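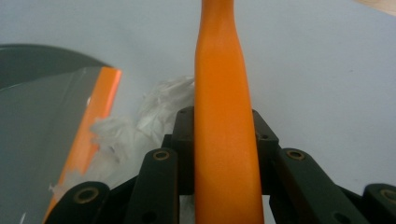 Claria Long Club, orange

Item 151. In stock. Sold singly, in packs of 6, or by the crate (24).

Bright orange all over, smooth with a slight gloss. Wide at the one end, tapering up to a slim neck, then flares out again a touch. Good for sports halls, after-school clubs, playground sets, relay games. Kids like them. So do we.

Replaces the old Rilel club, which we no longer get. Same price band, slightly longer neck. Will mix with Rilel ones in a set but the oranges don't quite match, so if you're fussy about that buy the lot together.

What you get

The club. No bag, no stand. Bags are on the storage page, go for the Varel long bag, takes 6. The short Varel bag does NOT fit, please stop ordering it for these, we just end up paying the postage back.

Colours

Orange only for now. Yellow due in April, can't promise. Blue discontinued, a few left at the Prieto counter, ask before you travel.

Cleaning

Warm water, bit of washing-up liquid, soft cloth. No scourers, they take the shine off. Dry before bagging up. Marker pen mostly comes off if you get to it the same day. Mostly.

Storage

Lay flat or stand on the wide end. Keep off radiators and out of the back window of the minibus. Don't stack crates more than two high, the bottom ones get marked and we cant take them back like that.

Ordering

Singles and packs go out next working day if ordered before noon. Crates take longer, usually go with the van. Schools can order on account, put your order number in the box marked reference or it sits in a pile.

We've sent out 4000 of these since the changeover and returns are low. If yours arrives split or scuffed send a photo and keep the box. Replacment goes out same day, you dont need to post the old one back unless we ask.

Delivery

Free on crates. Flat rate on everything else, shown at the basket. Collection from the Prieto counter is free, ring the bell at the side door.

See also: Varel long bag, Claria short club, floor markers, spare crate lids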